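The Case for Pricing the Scenic Detour

Jan 22, 2021
By Agathe Besson

Road trip planning has a measurement problem. Most people compare two routes by driving time and then add a vague allowance for the pretty one. The allowance is nearly always wrong, and it is wrong in the same direction. I have kept a log of my own trips for long enough to hold an opinion on the matter: a scenic detour should be given a cost before departure, in hours and in money, and dropped if the cost is too high.

The usual objection is that a vacation is not a spreadsheet. My sister Ysaline makes this objection from the passenger seat, where the fuel gauge is hard to read. I accept the principle. I do not accept that a day with 300 miles in it can be handled on principle alone.

What a detour costs

Take a lake road that adds 49 miles to a day. At highway speed that is less than an hour, and this is the number people carry in their heads. Lake roads are not driven at highway speed. They have villages, tractors, one-lane bridges and overlooks with parking for 4 cars. Our last one, in December, took two hours and a half, and the final stretch was driven in the dark. The view was good for 13 minutes of it. I would still take that road in June, with an early start and no fixed check-in time.

Map apps do not help much. They report the time for a car that never stops, and a scenic road on which the car never stops has lost its purpose. I multiply the app's figure by two for any road marked as scenic. The result is crude and has been closer than the app on every trip in the log.

Where the money goes

Fuel is the small part. The large part is the late arrival. A party that reaches town after the grocery store has closed eats at whatever is open, and what is open near a highway exit is seldom cheap or good. A rental with a kitchen is paid for whether or not anyone cooks in it. If the detour removes the cooked dinner, the price of that dinner belongs to the detour. 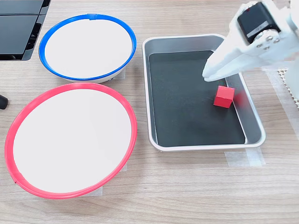

Rules I would defend

One detour per day, chosen the night before. A second one, added at a gas station because a brochure looked promising, should be refused even when it is short. Short detours are the ones that get no planning at all.

The detour goes in the first half of the day. Delay in the morning can be recovered by cutting lunch. Delay in the afternoon lands on the host, the key pickup and the driver.

The driver has a veto and does not have to give a reason. Ysaline considers this rule undemocratic. She also does not drive stick, so the vote has not been close.

Finally, no road should be taken twice in one trip for the view. The return leg always looks like a bargain on paper – same road, other side of the lake – and it is the leg on which everyone is asleep except the person who most needs to be.

None of this argues against slow roads. I like them, and the best day in the log was spent on one. It had no other purpose, though, and the bed at the end of it was 13 miles from the last overlook.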